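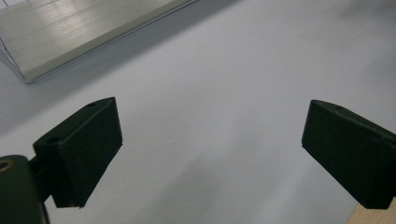
Open day demo, how do I lay out the table?

Posted by Temitope Ogundipe

We're having an open day in September and I've been asked to run the hands-on table. Visitors will use a hand-held gripper to pick things up and put them on a tray. I've used the gripper plenty myself but never with a queue of people waiting. How much should be on the table at once, and how long should each person get? We have one white table and up to 30 visitors each hour. Some will be children. I would also like to know whether to talk while they try it or explain everything first.

Adaeze Olaniyan

I ran a table like this at the Pradis open day last year. Keep the middle of the table clear and put the tray towards the back, at an angle, so people can reach it from the front without leaning. Start each visitor with the gripper open over bare table and let them squeeze it a few times before they go near an object. Most people close it too early on the first go.
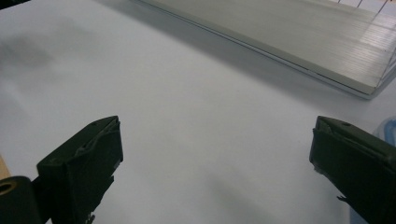

Gripper open over the table, tray further back.

Two minutes each is enough. Give adults the same time as children or the queue gets cross. I put out one object at a time and kept the others in a box on a chair behind me. Soft things first, then something hard with straight sides. Leave anything round until the end because it rolls off and you spend the afternoon on the floor.

Look over the finger pads before you open the doors and again at lunch. Padding and tape lift at the edges with a lot of handling. Have spare tape and scissors within reach and stop the queue while you fix it.

As for talking, say one sentence first and the rest while they are doing it. I wrote a long introduction and dropped it after the first group.

Pascual

Agree about the box on the chair. We had a sign saying age 6 and over and it was mostly ignored. Also check where the nearest socket is if you want a screen.

Temitope Ogundipe

Thanks both. I'll do two minutes and bring a kitchen timer. There is a socket but it's on the far wall, so I will need to ask for an extension lead. Does anyone know if a 10 metre one has to be taped down all the way along, or only where people walk?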